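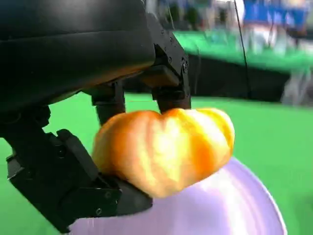

Kobe Van Leeuwen has strong feelings about plates. "A plate is a rim with some nothing in it," he says, over coffee he has let go cold. "The rim is where careers go to die."

Van Leeuwen runs the manipulation group at Sernbridge, where a paper on a training method called Trarkidar has just gone out for review. The idea is easy to state. A person steers the robot through a task, the policy learns from the recordings, and then a second model picks out the moments where the policy hesitates and asks for more of those and nothing else.

"The usual approach is to collect until the students quit," he says. "We had 758 recordings and it was still clumsy. So we threw out everything except the parts it was bad at."

He got by on 300.

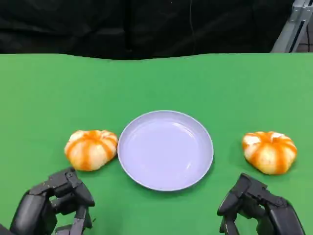 The test task took the longest to agree on. Reviewers like kitchens, Van Leeuwen says, and kitchens are a mess. He wanted something dull enough that failure would have only one explanation. They settled on a plate on a green tabletop, a toy pumpkin to either side, and two black hands to do the work. "Try grabbing one," he says. "It's all lobes. Your fingers land in a groove or they land on a ridge, and those are different afternoons."

Does it work on anything besides pumpkins? He looks at the ceiling. Datlow, the lab's partner, asked the same thing and sent over 27 objects. The method handled 16.

"We're calling that promising," he says. "One of the others was a sock."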